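3.2 Garment sample and storage conditions

The survey covered 1,736 outer garments held in private homes in the Hawthorne district. Owners were asked to store each item as they normally would between September and the first cold month, and to report the method used: hung, folded, or compressed in a sealed bag. Garments with down, feather, or polyester fill were all accepted. Items that had been professionally re-filled were left out, as were children's sizes.

Loft was measured at five points on each garment with a weighted plate, following the procedure of Rastogi and Khurana. The plate was left in place for 10 seconds before each reading. Measurements were taken indoors on a flat, soft surface such as a bed, with the garment opened out (Figure 2). Points lying within a finger's width of a seam were moved to the center of the nearest stitched block, as seam pucker lowers the reading. 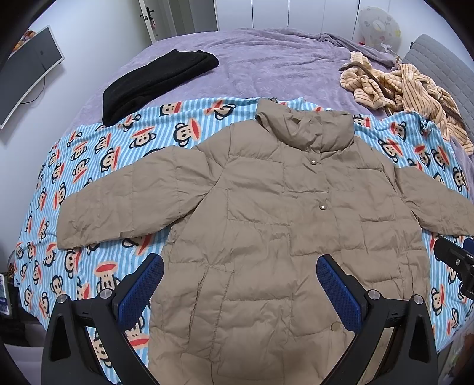

Figure 2. Quilted puffer jacket with stand-up collar, laid open on a bed.

Block layout was recorded as continuous channel, aligned grid, or staggered grid. Abdella reported that fill moves more freely in continuous channels, and that loss of loft in these garments is concentrated near the hem. We therefore analyzed the hem reading separately from the other four. Sleeve readings were not used in the main model, but are given in the appendix.

A second reading was taken after about 41 hours of open hanging. Recovery was defined as the ratio of the second reading to the first. Where an owner reported more than one storage method, the longest was used.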